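Tredard kitchen – walkthrough checklist, 27th August

1. Fire extinguisher
Tag in date, pin in place. Staff say everyone has been shown how to use it. I asked two people and got two different answers. Marked as partial.

2. Fridge temperature log
Filled in for 18 days straight, same pen, same reading each time. I don't believe it. Bring the thermometer next visit.

3. Pots and lids
Check handles for play, lids for fit, bases for warping. The Cisis supplier sheet claims handles never need tightening – tighten them anyway.

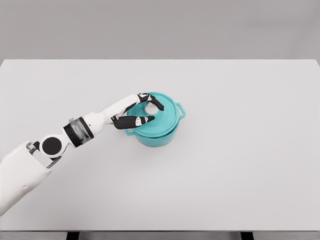 4. Floor by the sink
Mat curls at one corner. Was "being replaced" last time too. Fail.

5. Exits
Back door opens fully. Delivery crates stacked 40 inches from it, which passes, but only while someone is inspecting, I suspect.

6. First aid box
No burn dressings. Clirar restock is promised for September. Stays open until I see the box.

Result: 3 items to recheck before sign-off.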